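Cakell - Fanthorpe EP
Review by Nathalie Stevens

Cakell are a duo from Wallin, and Fanthorpe is their second EP. The first one came out on cassette in a run of 300 and sold mostly at shows. This one has five songs, lasts 20 minutes and was recorded by Sverre Dahlgren, who also plays bass on two of them.

The opener, "Tivon", is the best thing they have done. It starts with a single organ chord and a drum machine, and the vocal doesn't come in until well past the first minute. When it does, it is low and close, almost spoken. The chorus is only four words long. I had it in my head all of Wednesday.

"Paper Route" is faster and less interesting. The guitar line is borrowed from a dozen other bands and the bridge goes on too long.
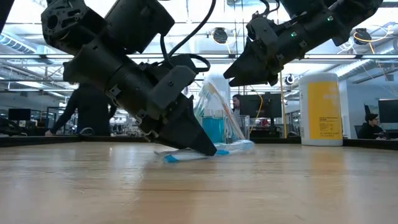 Dahlgren's production is dry all the way through. There is hardly any reverb, and the cymbals have been kept low, so the small noises come forward - chair creaks, fingers on strings, a breath before a line. On the third song, "Lost Property", the beat is built from a crackle like a clear plastic bag being pressed flat on a wooden tabletop. It sounds thin on laptop speakers and very good on headphones. The song has no real ending, it just thins out until the organ is left by itself.

The fourth song is an instrumental and could have been left off. The closer, "Over the Weir", makes up for it with a two-part harmony that the rest of the record could use more of.

The vinyl is a 12 inch cut at 45, and my copy was quiet on both sides. The lyrics are printed on the inner sleeve in gray type that is hard to read at night. Cakell play a few dates in October, with Dahlgren on bass.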